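Shares in Fadura fell 12 percent in the first hour of trading after the company released its June update, and they did not recover before the close. For readers who hold the stock through a retirement plan or a small personal account, as this author does, the update deserves a careful reading. The price movement received most of the attention, while the document itself runs to 50 pages and contains a good deal that the headlines left out.

Fadura makes small kitchen appliances and sells most of them through other retailers. Its revenue for the period was slightly higher than a year earlier. Its operating profit was lower. Management attributed the difference to freight, to discounts granted to large customers, and to the cost of moving stock out of the old warehouse at Drendness.
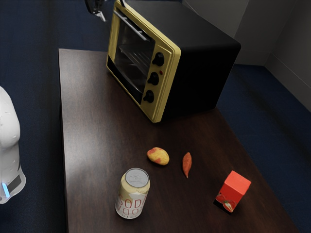 *L. Stojanovska*

The discounts are the item that concerns me most. Freight costs rise and fall, and a warehouse move is paid for once. A discount given to a large retailer tends to become the starting point for the next negotiation. The update states that the revised terms apply "for the current season," but it does not say what will replace them. Shareholders should expect that question to be raised on the next earnings call, and they should listen closely to whether the reply contains a figure.

## What the cash flow statement shows

Many private investors stop reading at earnings per share. I would encourage them to continue to the cash flow statement, where the position at Fadura is somewhat easier to judge.

Cash generated by operations was positive but well below reported profit. The gap is explained almost entirely by inventory, which grew faster than sales for the second period in a row. Unsold goods are carried on the balance sheet at cost, and they do no harm to reported profit until the company accepts that they must be sold for less. If the stock is cleared at normal prices before the holidays, the cash will return. If it is not, a write-down is likely, and the present forecast makes no allowance for one.

Debt is the more reassuring part of the document. The company has a loan facility of 550 million, of which less than half has been drawn, and no repayment falls due for several years. Interest is comfortably covered by operating profit, even at the reduced level. I see no sign that Fadura will need to raise new capital, and the suggestion made on several message boards that it will do so is not supported by the accounts.

## The comparison with Bunwood

Bunwood, the closest listed competitor, reported two weeks earlier and was rewarded with a modest rise. Its shares now trade at 12 times expected earnings, against 8 for Fadura. Some commentators have described the difference as an obvious opportunity.

I would be more cautious. Bunwood sells a larger share of its products directly to households, collects its money sooner, and holds less stock. A lower multiple for Fadura is therefore reasonable. Whether it should be this much lower is a matter of judgment – and it depends heavily on the inventory question described earlier.

There is also the matter of the dividend. Fadura has kept its payment unchanged, and at the current price the yield looks generous. The payment was not fully covered by free cash flow in this period, however. One such period is no cause for alarm. A second would be difficult to defend, and holders who rely on the income should take this into account when they plan for next year.

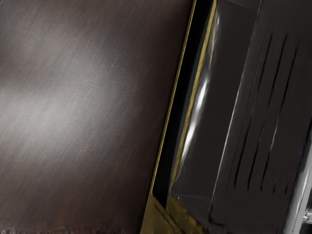
## My own position

I bought my holding in two parts, both at prices above the present one. I have not sold, and I have not added to it. My intention is to wait for the next set of inventory figures before making any change. I have also set a limit on the share of my savings that any one company may represent, and Fadura is already close to that limit.

Readers have asked whether I place standing orders to sell at a fixed price. I do not use them for smaller companies. Trading in Fadura is thin during the middle of the day, and an automatic order can be filled at a level that the owner would not have accepted if asked. Others may prefer the discipline that such orders provide, particularly if they are unable to follow the market during working hours.

Nothing in this post is a recommendation to buy or sell. The full update is available from the investor relations page of the company, and the notes on inventory and customer terms are toward the back, after the segment tables.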